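Grarnlow Pantry Opens Its Doors on Mittal Street, with Rice, Beans and a Cup of Coffee for Anyone Who Stops In

GRARNLOW, 2019-08-15 – After a long winter of planning and a spring spent mostly on ladders with paint rollers in hand, the Grarnlow Pantry is very happy to announce that its new home at 20 Mittal Street is open to all our neighbors, and we do mean all of them!

Many of you will remember the old place behind the Castum bakery, where the line went out the door and down the steps whenever it rained. We loved that room (and the smell of the bread, which we will miss terribly), but it was small and dark, and there was no good way to get a stroller or a wheelchair through it. The new pantry has a wide front door, a ramp, a proper sink and 800 square feet of floor, so families can walk the shelves and choose what they will cook at home.

The biggest change is the dry goods corner. Until now we handed out rice, lentils, oats and beans in bags that came already packed, and people living alone often told us a bag was far too much, while bigger households ran short before the next visit. From now on these foods are kept in bins and everyone fills what they need. Bring a clean jar or a bag from home if you have one, and if you don't, we keep plenty by the door.

None of it would have come together without Fetenico, the family grocery supplier out on the county road, which has promised us 800 pounds of dry goods a month through January and is lending us its delivery van besides. The shelves came from the old Castum stockroom and were sanded down and painted by the neighbors who are going to use them.
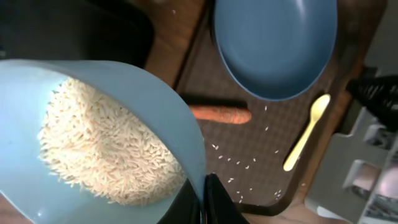 Jucélia Araújo said she used to take home the big bag of rice and end up giving half of it to her sister, and that being able to take just enough for the week, and come back for more, "makes it feel like shopping again." She added that she would like to see black beans in the bins as well as pinto, and we are pleased to report that they are on the next order.

The pantry is open weekday afternoons until 5, and there is no form to fill out on a first visit. Cooking classes will start up again in the back kitchen once the stove is hooked up. To give food, jars or a little of your time, please stop by the front desk at 20 Mittal Street and say hello. The coffee is on.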